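Notebook, sorting bench
March, started 9:40

Continuing from the last entry. The question is still the same: can we keep the bricks in three color bins on the bench, or do we go back to the drawers from Casier. I prefer the bins, but I try to be fair in these notes.

Yesterday evening I emptied everything into the big tub and mixed it by hand, so that today begins from a real mess. The set is 200 bricks, only blue, green and red. The yellow ones went back to the shelf in the Haddad room, together with the wheels and the window pieces, which do not fit in this exercise. Please do not bring them back before I finish this page.

Washing. Half of the set was sticky from the open day. I washed it in lukewarm water with a little soap and spread it on a towel overnight. This morning I found water still sitting in the hollow side of the longer bricks. Next time I will lay them with the studs up and shake them once before going home. Wet bricks in a closed drawer begin to smell, this we learned with the Husis set last year and I don't want to repeat it.

Order of work. I tried first to pick one color at a time from the tub, all the blue, then all the green, then all the red. It is calm work but you touch the same bricks again and again. Then I mixed everything a second time and took them as they came, each one straight to its bin. This was faster by 4 minutes and my back was less tired, but I made 5 mistakes, all of them green in the blue bin or the opposite. Red never goes wrong. I think the light on that side of the room is too weak in the morning, I will ask if we can have the lamp from the Proto bench.

The bins stand blue, green, red from the left, pushed together so that they make one block. When they stand with a gap, the small bricks fall between and you must move everything to get them out. The sloped front is good, you can look in and take a brick without putting the whole hand inside. The bad side of it is that you cannot fill very high. 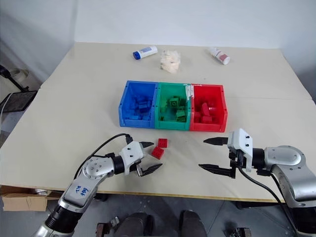
A note came back on the draft of this page, from the next bench: the two red ones in front should be counted as not sorted, and a round is not finished until the table before the bins is clear. Also the bottles and the cloth should have their own tray, or one day somebody will wipe the table and push half of the bricks on the floor.

I agree with the first point and changed the rule. A round ends when nothing is lying in front of the bins. For the times of this morning I did not use this rule, so please don't compare them directly with the next ones.

For the second point, I am not so sure. Behind the bins the bottles are out of the way, and a tray takes space that I would like to keep for the tub. But they should stand upright, with the caps closed well. I will try a small tray for one week and write here if it is annoying.

11:15. Counted the red bin, because somebody asked if the set is still complete. 56 red, which is correct according to the list inside the lid of the tub. Blue and green not counted yet. It goes quicker if you put the small square ones in rows of ten on the table and leave the long ones for the end.

Drawers against bins, for the moment:
Drawers: closed, no dust, can be stacked. Slow to open, and the labels come off.
Bins: quick, color shows where to put. Open, so the dust comes in, and they slide a little when you push a handful in.

For the sliding I want to try a piece of non-slip mat, the kind for kitchen shelves. There was a roll in the cupboard under the sink, but I could not find it - if you took it, leave a piece for me.

To do
- count blue and green
- lamp from the Proto bench
- mat under the bins
- repeat the second way of working with the new rule, two rounds at least, one in the afternoon when the light is better
- new labels for the Casier drawers in any case, they are needed for the screws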